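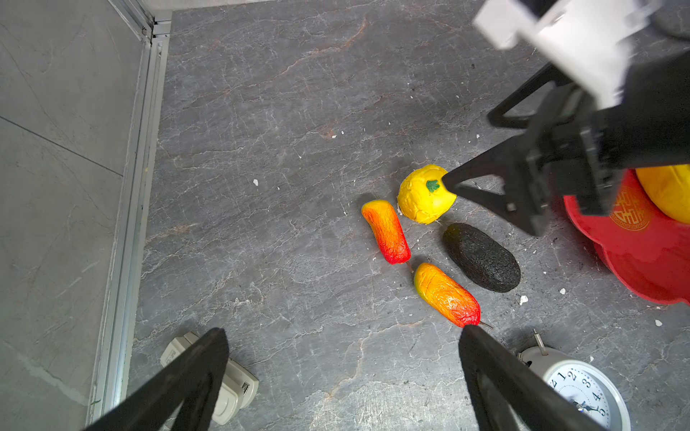 *4 min read*

So, we finally went to the Prullgate open day! I've been going on about it since February, when Sizwe Kruger forwarded me the invite with just "this one?" in the subject line, and I'd half expected a car park, a talk and a stale sandwich. We got all three, but we also got a good two hours with the arms and a much clearer idea of what we'd be spending.

For anyone new, there are two of us trying to work out whether our little packing business (fruit boxes, mostly, plus gift hampers at Christmas) can afford a small arm for picking and placing. Not a big caged thing. Something that sits on a bench and puts a pepper in a bowl without a fuss, and that we can pay for without selling the van.

Prullgate is easy enough to find if you ignore the satnav after the roundabout. You sign in, you get a lanyard, and then you're let loose. Sizwe went straight for the Dumusov people, who had the price list out, and I went to watch the arms, so we each did the bit we like.
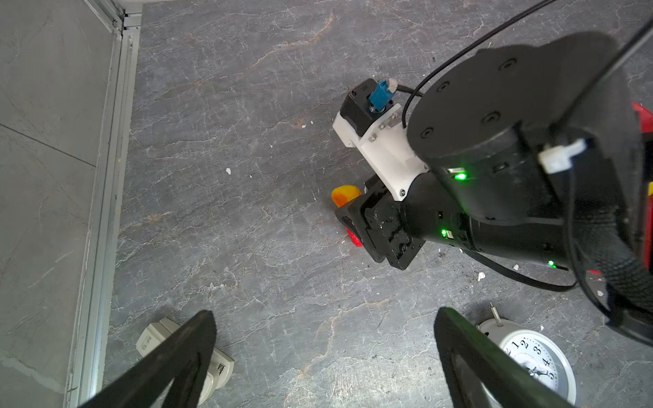 My main worry before we went was the extras. You see one price on a website and it looks lovely, and then you find you need the mount, the cables, the spare fingers, the power supply, the software and somebody to come and set it up. I'd written a list on the train and I'm glad I did. Look at the arm on the right, with its white 3D-printed bracket and all those black cables going this way and that, and you can see why I wanted a line for each part! I asked the Plerkine chap what a replacement bracket costs and he said you can print your own from their file, so that came off my list. Cables didn't. A spare set is 193 pounds, which made me blink a bit, but Sizwe pointed out that we'd lose more than that if we had a day down in December.

Fingers were the other surprise. I'd put them down as a one-off, and Plerkine treat them as something you wear out and buy again, like tyres. They're 223 pounds a pair. How often you change them depends on what you're picking, and they wouldn't be pinned down on that, so I've put in one change a year and a question mark.

Then there's the stuff that doesn't come from the supplier at all. A decent bench. Somewhere to put the laptop. Practice fruit! I'd never have thought to budget for practice fruit, but you really don't want to be learning with real avocados at the price they are now, and the toy ones don't go soft on you by the end of the week. I've written down a small amount and I suspect we'll go over it, as I can't walk past a toy shop. 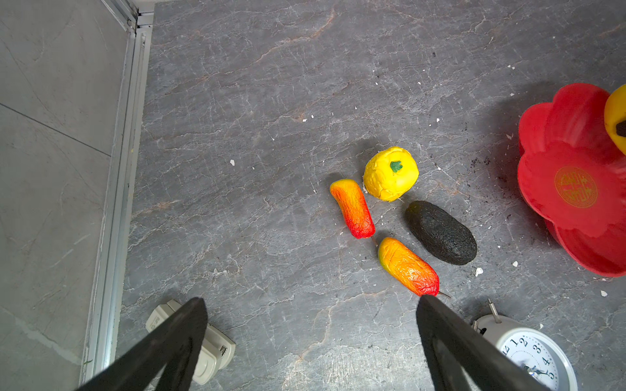
*Toy peppers, an avocado and the red bowl at Prullgate.*

Lunch was the talk, or the talk was lunch, I'm not sure which. A woman from Chong went through leasing against buying, and she was very good, quick and plain with it. Leasing looks cheaper for the first year and then it creeps up, and at the end you've got nothing to sell on. Buying hurts more at the start, but you can add the second arm later if you pick a make that lets you. She also said to put training time in the budget as proper hours with proper wages against them. We hadn't done that at all. I'd pencilled it in as "evenings", and Sizwe gave me a look, as the evenings in question were his.

On the train home we added it all up on the back of the programme. One arm, one set of fingers with a spare pair, cables, the set-up visit and a basic bench comes to 2953 pounds. That's without wages for the training, and without
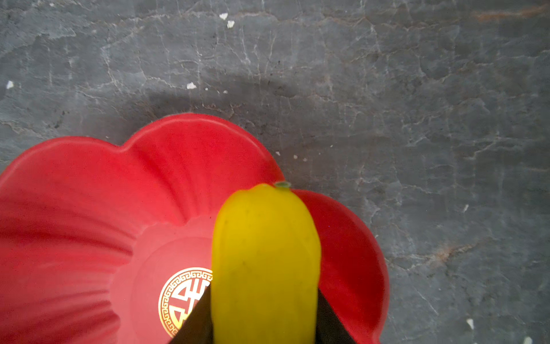

the second arm, which we both want and both agreed not to talk about until we've seen how the summer goes. It's more than I'd hoped, though a fair bit less than I'd feared, and the Dumusov quote is good until the end of the quarter so we don't have to rush.

Things I still need to chase up:

- whether the set-up visit includes travel (Plerkine said "usually")
- what Chong charge if you end a lease early
- if the warranty covers the fingers, or only the arm
- how heavy a box it can shift, as nobody I spoke to gave me the same answer

If you're thinking of going to the next one, take a flask and get there early, as it was three deep by the arms after eleven. And write your questions down first!

Posted 2024-04-07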